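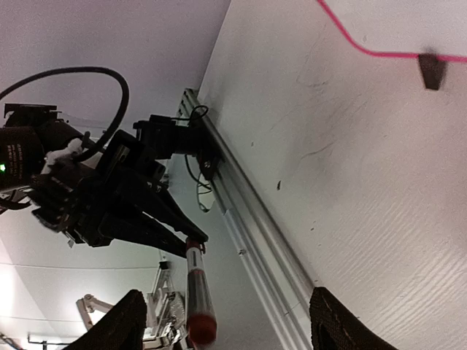 Hi all, December update on the handover task, a bit longer than usual since we finally have real numbers to show you.

We closed the month with 2350 usable examples of one arm passing a test tube to the other. The plan we sent you with the Mallen grant paperwork asked for fewer than that by now, so I'm happy! Every example is one full pass: first arm picks, turns, offers the tube, second arm closes on it, first arm lets go. If an operator fumbles and recovers, we keep it and tag it. If the tube hits the floor, it goes in a separate folder that I'd like to use later (more on that in the spring, if the training runs go well).

The red-capped tubes have been our bread and butter. Most of the early batches had the tube offered cap up, and the first model we trained got very comfortable with that and very confused by anything else. So we spent the second half of the month on cap-down passes, with the giving arm coming in high and steep and the receiving hand waiting wide open. Those are slow to record — an operator on a good morning gets through maybe 200, and then their wrists want a break.

Things that cost us time: the Helo software update changed how timestamps get written, and we lost 2 days before we spotted that the wrist video and the joint readings had drifted apart. We threw out that batch. Cables are the other headache. A loop that hangs fine in one pose will snag in the next, and we've rerouted ours more often than I'd like to admit in writing.

Money is fine. We're a little under on equipment and a little over on operator hours, and I'd like to move the difference across if you're okay with that.

Next up is clear tubes with no label, which the Hallen people have been asking for, and then a first try at passing with both arms moving. I have 11 operator shifts booked for it so far and could use a few more. I'll send the failure breakdown separately once the tagging is finished.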